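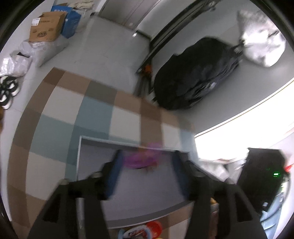

*Hand-held gripper of the Camside Tidy-Up Project over the sorting tray*

The **Camside Tidy-Up Project** is a student project in robotics at the Camside technical school in Brellville. Its participants collect demonstrations of simple household tasks, mostly the putting away of small toys, and use them to train a robot arm. The project was started by the teacher Jamshid Asadi as an elective class and became a club in its second year.

## History

Asadi proposed the class after a visit to a school in Plirnton, where students programmed every movement of an arm by hand. He considered this method too slow for beginners. In March the first group of students recorded 40 demonstrations, but most of them could not be used, because the students moved too quickly and the fingers hid the object at the moment of grasping. The rules for recording were rewritten after this, and the first set accepted for training was closed on June 10, 2021. It contained 637 demonstrations.

Ľubomír Kuruc joined as the second instructor when the class was changed into a club. He is responsible for the training of the model and for the workshop on data checking.

## Method

Students work in pairs. One student holds the gripper and the other one arranges the objects, starts the recording and writes the notes. After every ten demonstrations they change places. A demonstration consists of one grasp, one transport and one release. If the object falls, the recording is kept but receives a separate mark.

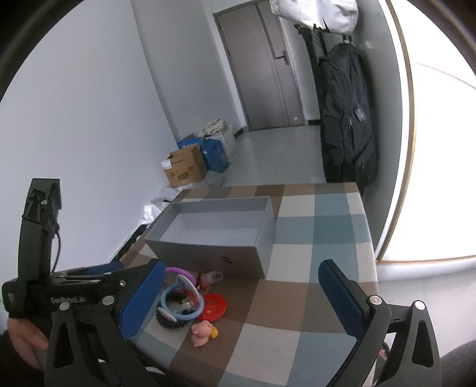 Objects are chosen by the students themselves, under the condition that they are small, safe and different in shape. The club prefers old toys, as they are cheap and have surfaces which are difficult to grasp in different ways. A typical arrangement can include a pink rubber pig, a flat red disc with a yellow star and a small bottle-shaped toy, placed before an open gray box. Flat pieces are regarded as the hardest, and new members are usually not given them in the first lesson. The patterned tablecloth is used on purpose, so that the model does not learn to depend on a plain background.

## Evaluation

At the end of each term the trained arm is tested on objects that were not in the recordings. The students prepare a report with the results and present it to the other classes. The best report receives the Halvorsen Prize, a sum of 500 dollars which must be spent on materials for the club.

## See also

- Imitation learning
- Educational robotics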